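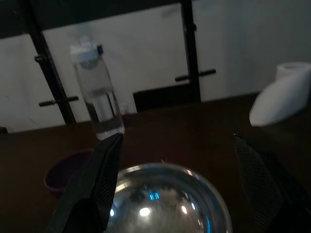
Ticket 122: Gripper loses steel bowl during lift
Project: Tabletop sorting, student robotics lab, Lorkow
Opened: 12/21/22
Status: Open, workaround in place
Priority: Medium

Problem
Arm closes on the stainless bowl, reports a good grasp, then drops it between lift start and the transfer height. The purple bowl does not show the fault with the same program. First noted in November as an occasional miss and not logged then.

Setup
Arm controller on Huveo build 93. Wrist camera on, overhead camera off. Textured finger pads, both sides. Grasp planner is the class version of Prusis with default margins. Overhead room lights only.

Steps to reproduce
1. Home the arm and load the bowl task.
2. Place the steel bowl at the front mark, other objects behind it.
3. Run pick at 30 percent speed.
4. Watch the width reading after close.

Log
Entry 1. Ran the steel bowl 30 times from the front mark. 5 drops. All 5 had a width reading larger than the good runs, so the fingers were stopping on the outward curve of the wall, too high up.

Entry 2. Swapped left and right pads. No change. Cleaned pads with alcohol and let them dry. No change. Pads put back in original positions.

Entry 3. Checked the rim detection output. On the steel bowl the fitted ellipse jumps between consecutive camera images while the arm is stationary. The fit is picking up highlights inside the bowl and treating them as rim points. On the purple bowl the ellipse holds still.

Entry 4. Put matte tape on the inside of the bowl as a test. Ellipse stable, no drops. Tape removed — the task rules do not allow marking the objects.

Entry 5. Lowered exposure in the camera settings. Fit improved but the purple bowl was then missed against the dark table. Reverted.

Entry 6. Set the planner to average the ellipse over 5 camera images and reject any fit whose center moves more than the margin. Drops stopped in a short test. Pick time is longer and the run may exceed the limit for the Hollmann round.

Workaround
Use the averaging branch for the steel bowl only. Leave the default for everything else. Do not raise grip force, it pushes the bowl out of the fingers.

To do
Repeat the 30 runs on the averaging branch and attach the width readings. Time a full run with all objects on the table. Try a diffuser on the nearest light — check with the lab before moving any fixture. Ticket stays open until the full run is timed.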